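Retired office computers deserve repair before disposal. The Zirnard district discards about 2000 of them a year, and many lack a single part.

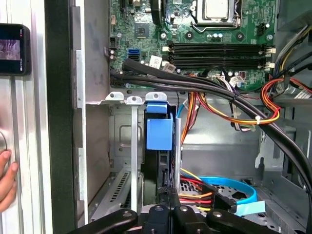 Procurement rules treat a desktop as one item, to be kept or scrapped whole. A tower is an assembly. Where the memory slots are empty and the processor is still seated, the board merits a test before the case is written off.

Cost is the usual objection. 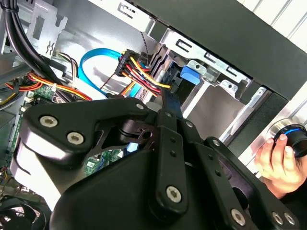 Sarmiento replied that bench labor exceeds the resale price of most older machines. Resale is a poor measure for equipment a school could use.

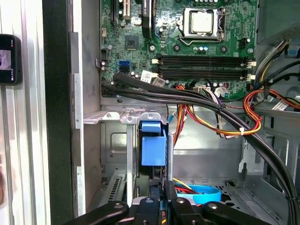 The district should therefore fund a 20-week trial at the Dretstead depot, beginning in September.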